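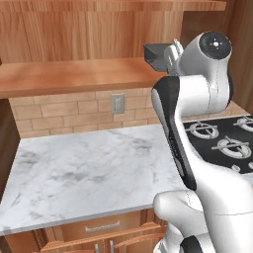
Kitchen in warm wood and pale brick, with open shelf.

About us

Erov is a small joinery workshop in Dostilby. Eilif Lindholm started it with one bench and a borrowed saw. Today we make kitchens, stairs and window frames for homes in the district, and we repair old ones also.

Britt-Marie Söderlund makes the drawings and answers the phone. Our showroom has 300 wood samples which you may take home for 10 days. We are closed in July.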